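差出人: Ingegerd Sjöberg
宛先: detden-manip
件名: Re: [detden-manip] 把持開始ラベルの自動付与、視点の選び方について
日付: 2019年4月13日

Sjöberg です。Espinoza さんの質問への回答と、3月に流した集計の訂正をまとめて書きます。長くなるので、結果だけ必要な方は「2. 結果」まで飛ばしてください。
先に作業中の画像を貼ります。手首カメラが1枚、固定カメラが2枚の順です。 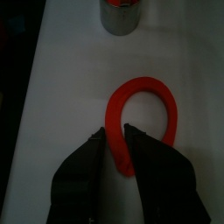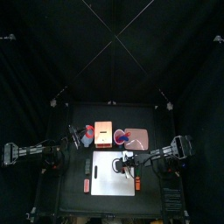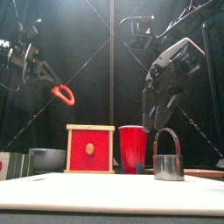

以下、引用に対して順に答えます。

Kevin Espinoza wrote:
> 3月の集計を読みました。Restomero で把持開始フレームを自動で付けるという
> 話ですが、固定カメラだけで済ませられない理由がよく分かりません。
> 手首カメラは腕ごとに1台要るし、同期の手間も増えます。固定カメラの
> 画像とグリッパの開度があれば、把持の開始は決まるのではないですか。
>
> それから、許容幅の定義が本文と表で違うように見えます。本文では
> 「前後」とあり、表の脚注では「遅れ側」とだけあります。どちらでしょうか。
>
> 最後に、柔らかい物体で開度の閾値をどう決めたのかも教えてください。
> うちの環境(Vanell のグリッパ)では、ゴムのような物をつかむと
> 開度が止まらずにゆっくり減り続けるので、停止点が定義できません。

1. 手法の確認

Restomero の処理は二段です。一段目は開度の時系列だけを見て、閉じ始めから閉じ終わりまでを候補区間として切り出します。二段目はその区間の画像列から、指と物体の相対運動が消えるフレームを探し、最も早いものを把持開始とします。双腕の場合は左右を独立に処理し、最後に時刻でまとめるだけで、左右の間に制約は入れていません。

相対運動の計算に使う領域は、手首カメラでは画像上で指先の位置がほぼ固定なので、あらかじめ決めた窓で足ります。固定カメラでは毎フレーム指先を投影する必要があり、外部パラメータの誤差がそのまま窓のずれになります。この違いが後の結果にかなり効いています。

2. 結果

評価に使った把持イベントは386件です。人手で付けた開始フレームを正解とし、自動ラベルが正解の前後7フレーム以内に入れば一致と数えます。

 固定カメラ+開度 267件
 手首カメラ+開度 304件

どちらの条件も一段目の候補区間は共通です。差は二段目の画像処理だけから出ています。固定と手首の両方を使う条件も走らせましたが、Mohmand の同期ログに欠落のある区間をまだ除いていないので、数字は出しません。3月の表に載せた「併用」の行は取り下げます。

許容幅について。正しいのは本文の「前後」です。脚注の「遅れ側」は、評価スクリプトの古い版の説明が残っていたもので、私の修正漏れです。集計そのものは前後両側で計算してあり、上の2行の値に変更はありません。

3. 固定カメラだけで足りるか

剛体で、かつ視線が指に遮られない配置であれば、足りる場合が多いです。箱やカップのように輪郭がはっきりした物では、二条件の不一致は目立ちませんでした。

外れる例は二種類に偏ります。一つは遮蔽で、グリッパの外装や前腕がカメラと指先の間に入る場合です。カメラを増やせば減りますが、双腕では反対側の腕が入ってくる姿勢が必ず出るので、固定視点の追加だけで全部を潰すのは現実的でないと見ています。もう一つは柔軟物で、遠い視点では指の動きと物体の変形が数画素に収まってしまい、相対運動の推定が雑音に埋もれます。

手首カメラ側にも固有の失敗があります。指が物体の大半を隠すと窓の中に指しか写らず、相対運動は見かけ上ゼロになります。この場合、閉じ始めの直後を把持開始と誤判定します。現在は、窓内の物体画素が少なすぎるフレームを判定から外していますが、外しすぎて遅れ側にずれる例も出ています。動きぶれの強いフレームも同じ扱いです。

手首カメラの追加コストについては、おっしゃるとおりです。うちは方策の学習用に元から載せていたので、ラベル付けのためだけに載せる価値があるかどうかは測っていません。

4. 開度の閾値

停止点は使っていません。ゴム状の物で開度が止まらない現象はこちらでも出ます。一段目で見ているのは開度の一階差分の符号と持続時間だけで、終端は「閉じ方向の指令が終わった時刻」で切っています。つまり終端は観測値ではなく指令値から取ります。接触後に開度が漏れるように減っても、候補区間が少し長くなるだけで、開始フレームの推定にはほとんど影響しません。

Vanell のグリッパは、ドライバの設定によっては指令値がログに残らないと聞いています。残っていなければ、電流値の立ち上がりで代用できるはずですが、こちらでは試していません。試された方がいれば波形を見せてください。

なお、指令値を使うと困る点が一つあります。操作者が軽く閉じ直す動作をすると、候補区間が二つに割れます。現在は間隔の短い区間を結合しており、結合の閾値は物体の種類によらず一定です。紐や輪のような物では閉じ直しが多く、この閾値の影響が最も大きい箇所だと思います。物体別に振った結果はまだありません。

5. 人手ラベルの揺れ

質問にはありませんでしたが、関連するので書いておきます。今回の正解は一人で付けたものです。柔軟物では「触れた」と「つかんだ」の境目を決めにくく、付け直すと同じ人でもずれます。ラベル付けの手引きでは「両指が物体に接し、以後相対位置が変わらない最初のフレーム」と定めましたが、ゴム状の輪は接触後も指の間で滑るので、この文言どおりには決まらない例があります。したがって、柔軟物での一致の判定には、正解側の曖昧さも混ざっています。手法だけの誤差として読まないでください。

Espinoza さんの側で一部を独立に付けていただけると、揺れの大きさが見積もれます。こちらから区間の一覧と連番画像を渡せますが、自動ラベルは見ないで付けていただきたいので、別ファイルにします。

6. 次の作業

・Mohmand の同期ログの欠落区間を除き、併用条件を再計算
・結合閾値を物体別に振る
・固定カメラの外部パラメータを取り直し、投影誤差と不一致の対応を見る

三つ目は再撮影が必要で、一番後になります。外部パラメータを人工的にずらして感度を見るだけなら既存のデータで済むので、そちらを先にやるかもしれません。

評価スクリプトは脚注の記述を直した版に差し替えました。古い版を手元に持っている方は、許容幅の引数の意味が違うので注意してください。古い版では遅れ側だけに効きます。

Ingegerd Sjöberg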